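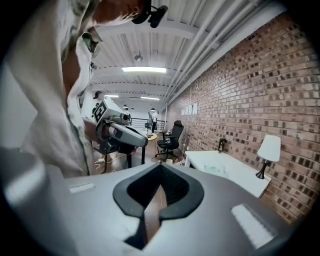 Griet Dekker says the pair has to be re-zeroed every time a rubber rim is changed, on both units, even if only one was touched. Our setup sheet at Rudside says per unit, after service. I maintain the hand-held pair and the arm cell that runs from it, and the two instructions cost very different amounts of time. A full re-zero of both units takes us 17 minutes if the jig is already out.

Setup as it stands: two Sallier hand-held grippers, square marker on the side of the head, Pledov for the width and pose logs, head unit on the operator for the third view. The arm uses the same Sallier jaw on a Fakhoury adapter. Symptom is a mismatch in closed width between left and right, which shows up after a rim change and then drifts for the rest of the day. Open width is fine.

What interval and what scope do others use?
Posted by latchplate, 3/29/26

Per unit. The width zero is stored per serial in Pledov and nothing you do to the left one changes the right one. If the right moved, it moved for its own reasons and you would have found it at the morning check.

Closed width drifting after a new rim is the rim taking a set. New rubber compresses for the first while and then stops. Cycle it before you zero. We do 200 full closes by hand on a dowel and the drift goes away.
Posted by mkessel

Disagree on scope. The zero is per unit but the left-to-right transform isn't. If you pull the head to get at the rim, the marker plate comes off with it on the older Sallier body, and it does not go back in the same place. Two screws, clearance holes, no dowels. Then your left-to-right pose is off and it looks like a width problem in any task where both hands hold the same part.

Check which body you have before you take anyone's advice, mine included.
Posted by odd_parity

Older body on both. Marker plate does come off. I've been putting it back against the shoulder by eye.

I do not see how a plate shift gives me a closed width error with nothing in the jaw, though.
Posted by latchplate

It doesn't. You may have two faults. Sort the width one first because it's cheap:

Close on nothing, log ten seconds. Open, close, log again. Do that cold and again after a half hour of use. If the number walks in one direction it's rubber. If it jumps between two values it's the encoder magnet or a loose grub screw on the trigger link.
Posted by mkessel

Adding to that list: adhesive. If the rim is bonded in and the bond line is thick at the bottom of the V, it closes high there and low at the tips. No amount of cycling fixes that. Pull the rim, clean the seat with alcohol, thin bead, clamp it closed on a flat shim until cured. We got caught by this with a whole bag of spares that had been fitted by different people.
Posted by tinsnip4

Ran the log test. Left unit walks, one direction, settles after lunch. Right unit jumps between two values. So rubber on the left and something mechanical on the right, and the right one was never serviced this month. That argues for Griet's version of the rule, if only as an inspection.
Posted by latchplate

It argues for a daily check of both. A re-zero on a unit with a loose grub screw writes a bad number over a good one. That is my whole objection to zeroing everything after every job - you lose the history that would have told you something was moving.
Posted by mkessel

Then save the old value first. Pledov exports the zero file in one line. We keep every one since September and plot them. A unit in good order sits flat and steps when the rim changes. Ours run 680 hours between rims, though we handle cardboard and that is easy on rubber.
Posted by odd_parity

680 is optimistic for anyone picking up metal with an edge. We change when the lip at the bottom of the notch shows a cut, regardless of hours. Wipe them at each shift change too. Dust on the rim reads as extra width and people go looking for a calibration fault.
Posted by tinsnip4

Right unit opened up. Grub screw on the trigger link was loose, no thread locker on it that I could find. Cleaned, medium-strength locker, refitted. Two-value jump is gone. Left unit cycled on a dowel as suggested, re-zeroed, walking has mostly stopped.

Next question is the marker plate. Is anyone dowelling it?
Posted by latchplate

Yes. Drill and ream plate and body together, once, with the plate sitting where the last good transform had it. Two 2 mm pins on a diagonal. Keep the swarf out of the barrel - take the encoder board out first, it is four screws.

After that, one full left-to-right calibration and leave it alone.
Posted by odd_parity

I would not drill the body. The wall behind the plate is thin on the older version and a crack there is a new gripper. A printed locating fence bonded to the shoulder does the same thing and comes off again with a heat gun. Ours repeats well enough that the check passes without redoing the transform.
Posted by tinsnip4

What is "well enough"? If the cell is placing loose parts in a bin, fine. If it's inserting pins, a bonded printed fence is not a datum.
Posted by odd_parity

Bins. I said it repeats for our check, not for yours.
Posted by tinsnip4

Bins here as well, plus one connector task that fails more than it should. I'll try the fence first and log the transform over the next 11 plate removals. If the spread is too large for the connector I will look at pins.

For the sheet I have this so far. Any objections before I send it to Griet?

Start of day: wipe both rims, close on nothing, log both, compare with the stored zero.
Rim change: export the zero file, change the rim, cycle, re-zero that unit only. Check the other unit and do not write to it.
Plate removed for any reason: full left-to-right calibration.
Trigger link grub screws: check with the key monthly.
Arm side jaw: same rim rule, and check the Fakhoury adapter bolts while you are there.
Posted by latchplate

Put a limit on the start of day compare. Without a number someone will look at it and decide it is close. Ours is 0.3 mm, then the unit goes to the bench.
Posted by mkessel

And mark the grub screw with paint after locking it. Faster than the key.

On the arm side, the adapter has its own offset file. If you swap the jaw from a hand unit to the arm as a spare, the zero has to move with the serial. We had that one wrong for around a week before the logs made any sense.
Posted by odd_parity

Both added. We do swap jaws between hand and arm, so I'm going to have to go back through the serials.
Posted by latchplate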